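2023-11-07
Notebook, kitchen sim, two-hand setup

Picking up from where I stopped last time, with the table and the microwave and the mugs, and the same question of whether shuffling the start positions helps the policy more than simply giving it more episodes of the same start. I had meant to write this up before lunch, but the render queue was slow and I ended up talking to Wanda about her gardening for a good while, so it's going down now while I still remember what I did. 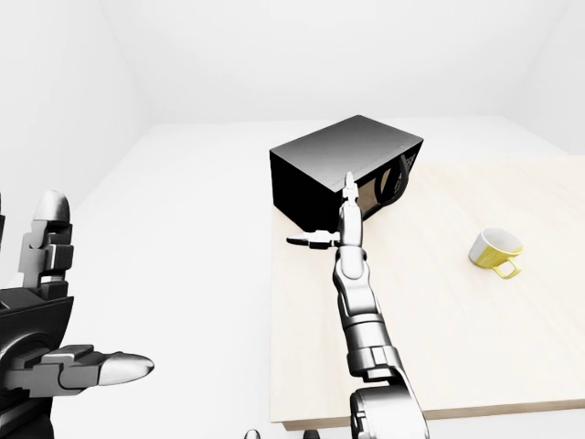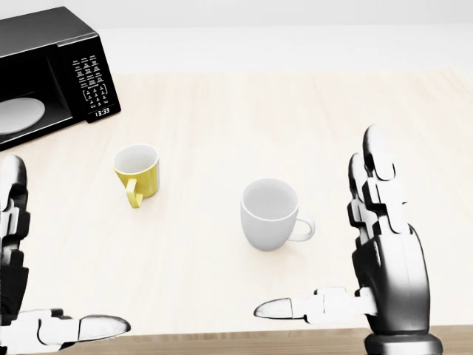
Does the policy get told where the mug is, or does it have to find it from the camera view?

It has to find it from the camera view. The simulator knows the exact pose of everything, of course, and we use that for scoring, but the policy only receives the rendered view and the joint angles of both arms and hands.

Huguette asked me that one at the whiteboard and I promised I'd put it in the notebook, as it comes up with every new person and the answer is buried in a config file at the moment.

Now the runs. I trained two policies on 1000 episodes each. The first set, which I'm calling Dirau in the folder names, keeps the objects within a very small patch at the start of every episode. The second, Evanel, moves the mugs over a much wider stretch of the tabletop and turns the handles every which way. Everything else is the same as far as I could manage: same network, same learning rate, same seed for the weights, and the same number of steps, stopping at 2745 for this first pass so we could have a look before spending a whole night on it.

For the test I set up 196 starts that neither policy had seen, 14 by 14 on a grid, and let each policy have one try at every one of them. The task is the plain one, touch the handle of the named mug with the right hand and hold there for 50 frames. No lifting yet! I know everybody wants lifting, and so do I, but the grasp scoring still gives me credit for things that aren't grasps and I'd like to fix that before I believe any number that comes out of it.

Evanel did better over the grid as a whole, as we all guessed. The part I didn't guess is where the gap comes from. Near the middle of the table the two policies are very hard to tell apart, and I sat and watched the replays side by side for a long time without being able to say which was which. The difference is nearly all in the back rows, the ones toward the microwave. Dirau tends to come in at the height it learned for the middle and then drift, making lots of little corrections that don't add up to anything. Evanel slows down earlier and comes over from the side. It's rather nice to watch, to be fair, though I'm fond of it and shouldn't be trusted on that.

Handle direction is the other thing. When the handle points away from the right hand both policies do poorly, Evanel only a little less so. Wanda Lis thinks the demonstrations are to blame, and she may well be right, as she recorded most of them and says she always turned her wrist the same way without thinking about it. If so, then moving the mugs around can't help much, and we need new demonstrations with the wrist coming in from the far side. She has offered to do a batch – bless her – and I've asked her to do some of them with the left hand as well, so we find out whether the policy will choose a hand sensibly or just dither between the two.

A few things I want to write down before I forget them:

The contact margin on the fingertips was still at the old Plernora value for the first half of the Dirau evaluation. I threw those results out and ran the whole evaluation again, so the comparison above is clean. The bad ones are still on the disk under "old_margin". Please don't average them in.

The white walls and floor are a problem I keep putting off. A pale table against a pale room means the far table edge is faint in the renders, and I wonder how much of the back-row trouble is the policy misjudging distance. Easy to test with a gray wall, same seeds, same grid. I'll do that before changing anything else.

Huguette Girard would like the success map drawn as a picture of the table instead of my spreadsheet with colored cells. Fair enough. The Kwiatkowski plotting script from May does nearly this already, it only needs the axes swapped.

Scoring only reads the final hold, so a policy that bumps the other mug on the way still gets full marks. I saw it happen in several replays and it bothered me each time. I'd like a second column for disturbance, measured as how far the other mug has moved by the end of the episode.

Gray wall run is queued on the second machine under both folder names. If you need the card, ask me first and I'll pause it, it checkpoints fine.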